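Plastic plates for everyday - keep or toss?

tetitcombe
Fri 20 October

Hello all! I've been going through the kitchen cupboards at last (I put it off since February) and I'm stuck on the plastic plates. We have a stack of the light blue ones, round and fairly shallow with a raised rim, and my husband says they belong at the campsite and nowhere else. I grew up eating off plates like these and I'm fond of them - they weigh nothing, they don't chip, and the little ones can set the table without me holding my breath.
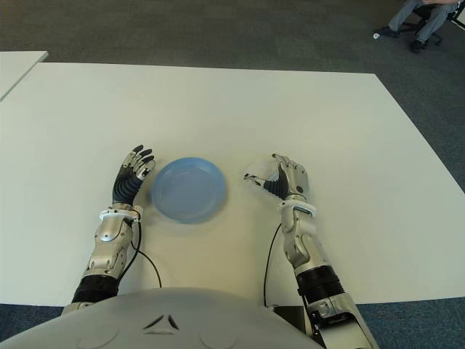

Kitchen & Table > Everyday Dishes

The blue looks so fresh on a white table, I think. Would you keep them out for daily use, or am I being sentimental?

gatano_827
Keep them! I've had mine for about 40 years, if you count the ones that were my mother's, and they still come out every single morning for toast. The rim is what sells me, because peas stay put.

Natari
I'm going to be the grump here, sorry. I gave all of mine away. They scratch if you so much as look at them with a steak knife, and tomato sauce stained every one I owned. Plain white stoneware from the thrift store costs next to nothing, and it feels like a real dinner.

gatano_827
Well, my toast feels real enough to me, Natari :) But I'll grant you the tomato sauce. I rub mine with baking soda and leave them on the windowsill for an afternoon, and most of it goes.

Alemayehu
We do both at our house. Stoneware for supper, plastic for snacks and for eating out on the porch. I keep 2 of them right by the back door with the napkins, and the rest live on the low shelf where the kids can reach. Just don't put them in the microwave, please.

tetitcombe
Oh, I like the low shelf idea very much. Natari, I hear you on the knives - we'll use the good plates for anything that needs cutting. Off to clear out the shelf under the toaster.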